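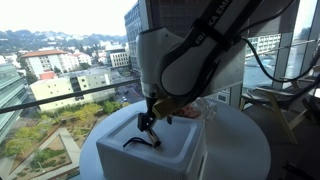 Greifer über der weißen Box, runder Tisch am Fenster.

Godus – häufige Fragen

Worum geht's überhaupt?
Lernen aus Vorführungen. Ein Mensch führt den Arm, das Netz macht's nach. Kein CAD-Modell der Objekte, keine festen Greifpunkte.

Wie viele Vorführungen braucht ihr?
145 pro Aufgabe. Mit 100 ging es auch, aber bei Stoff und Folie deutlich schlechter. Ab 300 kaum noch Gewinn. Kurve liegt im Anhang vom Bericht.

Warum eine zweite Kamera am Handgelenk?
Weil die Außenansicht den Kontaktpunkt oft verdeckt. Ohne Handkamera greift die Policy gern zu hoch. Mit ihr sieht das Netz die Finger und was direkt davor liegt, auch unter Kanten.
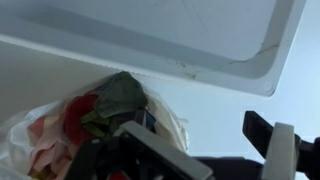 Weiche Sachen sind der schwierige Teil. Tüten geben nach, Stoff faltet sich jedes Mal anders, und Tiefensensoren mögen transparente Folie gar nicht. Deshalb nur RGB, keine Punktwolken. Vilmos Barta hat beides verglichen, Tabelle folgt im April.

Muss das Licht konstant sein?
Nein. Wir nehmen absichtlich bei Tageslicht auf, zu verschiedenen Uhrzeiten. Direkte Sonne ist trotzdem schlecht.

Was zählt als Erfolg?
Objekt am Ziel, nichts umgeworfen, kein Eingriff von Hand. Teilerfolge werten wir nicht. Abbruch nach 800 Schritten.

Läuft das auf anderen Armen?
Bisher nur auf einem Typ getestet. Gerrit Visser arbeitet an der Übertragung – noch keine Zahlen, bitte nicht nachfragen.

Gibt es den Code?
Ja, auf Anfrage. Trainingsskripte sind aufgeräumt, die Auswertung noch nciht. Modellgewichte erst nach der Begutachtung.

Und die Daten?
Teilweise. Wir geben die Aufnahmen erst raus wenn Ildikó Sárközi sie durchgesehen hat. Format steht in der Readme.

Drucken | Per E-Mail senden

Kontakt: Margit Bozsik, Projekt Godus
© Jondau | Nach oben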